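Sidgate – Lostport (album review)

Got this one on a promo stream in October, been meaning to write it up since. Quick one before work.

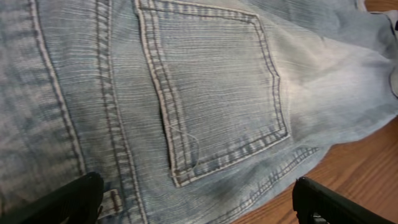

So Sidgate are back after a long gap and they've changed guitarists, again. New guy is Rommel Cruzado, used to play in Talloreo, and you can hear it right away. Less chug, more of those long ugly bends he does. First track is basically him for two minutes before the drums even show up. Good call. Would of been a boring opener otherwise.

Seven songs. No intro track with rain sounds, thank god. The production is dry, nearly demo-ish, bass very loud. I like that, my mate hates it. If you want the big shiny thing with keyboards all over, go back to the second album and stay there.

Best stuff first. Track 3, "Böttcher", is the heaviest thing they've put out. One riff, slows down, slows down again, then the vocals come in and it's the old growl, the one everyone reckoned was gone. Played it on the bus with the volume way too high. Track five is nearly as good, starts out as a doom song and ends up as something closer to punk. The drummer sounds like he's having the time of his life on it.

Then the title track. 18 minutes. Look, I wanted to love it. The first half is great, real slow build, a clean guitar part that keeps coming back a bit more out of tune each time. After that there's a spoken bit over feedback that goes on and on, and by the time the riff returns I'd wandered off to make toast. Cut it down and it's the best song on here. Maybe it works better live, haven't seen them do it yet.

The two short ones in the middle are filler. Fine, but filler. One of them has the same chorus melody as an old b-side and I can't work out if thats on purpose.

Lyrics – mostly about a harbour town going under, I think. No lyric sheet with the promo so I'm guessing at half of it. The closer has clean singing, properly clean, with harmonies, and it's lovely. Did not expect to type that about this band.

Vinyl is 25 bucks from the band directly, double LP, title track gets a side to itself. Haven't heard the pressing so can't comment on it. The colour version had already sold out when I looked, the black was still up.

Worth it? Yeah. Start with "Böttcher" and the closer, then do the whole thing with headphones on. Skip the middle if your in a rush.

Seven out of ten. Could be an eight if the long one grows on me.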